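Litumow cell: gripper upkeep, progress to October

Work on the two hand-held grippers continued under the Zendik grant. Both hold a hem by its corners under tension.

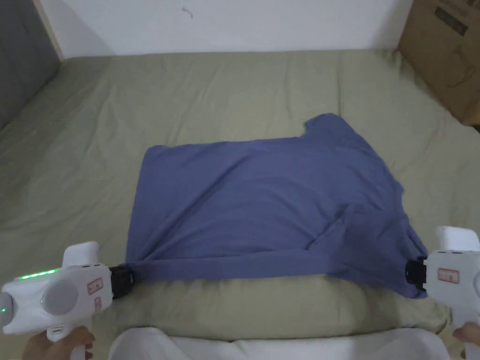 Lachlan Maihi asked whether jaw wear or calibration drift explains the lost grips, and wanted the two logged separately. They now are. Of 1,292 grasps logged this period, 22 slipped. Jaw wear accounts for 4 of them; the rest followed a width offset on the left unit.

Pads were replaced on both units and the offset reset at start of shift. Tien-fu Shek has written the reset into the setup sheet. Spare pads in stock: 2 sets.

Next period: repeat the count with the new pads, then check the handle screws for torque.

Last updated: October
2 comments | 4 shares
This site uses cookies. Accept / Settings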